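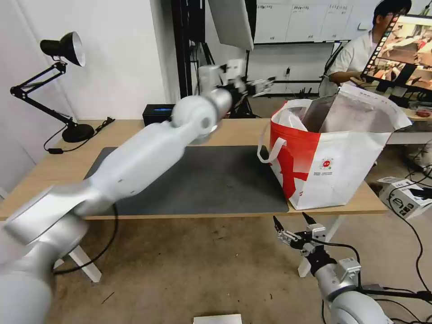
Gistlow 7 review: recording two-arm demonstrations for imitation learning

Gistlow is a recording and review package for teleoperated demonstrations. Horkberg sells it as a per-workstation licence with a small timing box. It takes joint states, gripper commands and video from up to six cameras, aligns them to one clock and writes each attempt out as an episode. It doesn't control the arms. You bring your own teleoperation stack and Gistlow listens to it.

We moved to it in August from Ketilsson, the older recorder most of our scripts were written against. The comparison below is from a single cell with two arms and a head camera, used on tabletop tasks with food items and a shopping bag.

Installation

The installer assumes a clean machine. Ours wasn't clean, and the bundled camera driver replaced the one our existing capture tools relied on. Horkberg's manual mentions this in an appendix, where it isn't much help. Allow an afternoon, and export your camera settings first. Once the driver was sorted, the arms were recognised from their description files without edits, apart from the gripper range, which Gistlow expects in metres and our stack publishes as a fraction of full travel. The unit conversion is a single line in the config file.

Synchronisation

The main reason to buy it. Under Ketilsson the gap between the head camera and the joint stream wandered during a session and reached 85 milliseconds at worst. For slow reaching that can be tolerated. For closing a gripper on a bottle it can't, as the policy learns to close against an image of where the fingers used to be. Gistlow holds the offset steady and logs it for every episode, so a bad one can be filtered later without watching the video.

The log is plain text. Dropped frames are listed by camera and by time. I would have liked a threshold that rejects an episode automatically, but that has to be scripted.

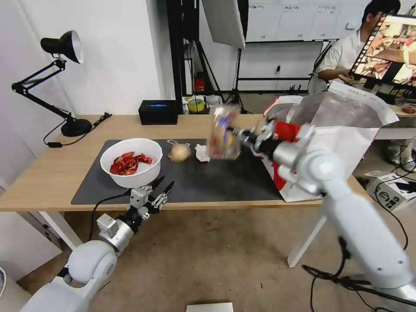

Right gripper holding a clear plastic bottle over the mat, with the shopping bag behind it.

Motion blur remains your own problem. Gistlow exposes shutter and gain for each camera and will lock both for a session, which Ketilsson would not do. It offers no warning when the shutter is too long for the speed of the arm. A blurred wrist in a few frames does little harm if the joint data are sound. A blurred object at the instant of grasp is worth more attention, and a shorter shutter with more light on the table is the obvious remedy.

Episode tagging

Tags are set up per task and bound to keys or a foot pedal. The default set is success, failure and discard. We added "recovered", for attempts in which the operator missed a grasp and corrected it, and I'd suggest any group do the same before recording anything. Those episodes are useful in training, but you want to control how many go in.
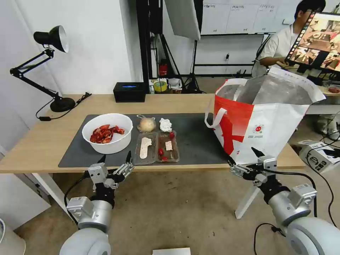 Layout variation is handled by a tool called the scene sheet, a form filled in at the start of each batch listing the objects, their rough positions and anything that should stay fixed. It is dull to use and has been more valuable than expected. Clear packaging deserves its own field. With two clear plastic trays side by side in front of the onion and the crumpled tissue, the tray walls give a depth camera very little to work with, and a model trained mostly on opaque objects should be tested on such layouts separately. The sheet lets you search for them afterwards. Its weak point is free text: one operator's "tote" is another's "bag", and the search doesn't know they match. Keep a fixed vocabulary.

Storage and export

A batch of 40 episodes came to nearly 35 gigabytes with compressed colour video. Depth is stored separately and can be left out. Export to the common training formats works, though it re-encodes the video by default, even when the source is already in the target codec. Turn that off. Export can run while recording continues, but we saw dropped frames when both used the same drive, and now wait until the end of the shift.

The replay viewer is good. It scrubs video and joint traces together and shows both gripper openings on one plot, so hesitation before a grasp is easy to find. It can't show two episodes next to each other. Ketilsson could. 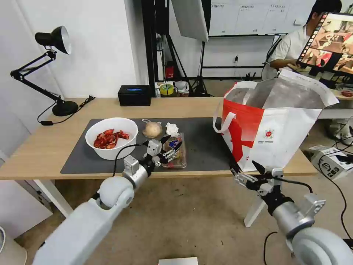
Nirov Manipulation Group – Data Collection Team

For two-arm work there is one more feature to check, the idle-arm setting. When one gripper is over a food container and the other is at the front edge of the table beneath a bag, you have to decide whether the second arm's commands are recorded as deliberate holds or masked. Gistlow masks by default. We switched this off – a still arm is still behaviour, and a policy that has never seen one tends to drift. The setting is under Streams, not under Arms, and it resets when a new task is created.

Support answers in a day or two and knows the product. The licence is tied to the timing box, so a spare workstation needs a second box.

Suits: groups with one or more fixed cells, several operators and a task list that changes.

Doesn't suit: single-camera setups, where the free recorders are adequate, or anyone needing side-by-side replay.

Tested with version 7, two arms, head camera, wired network.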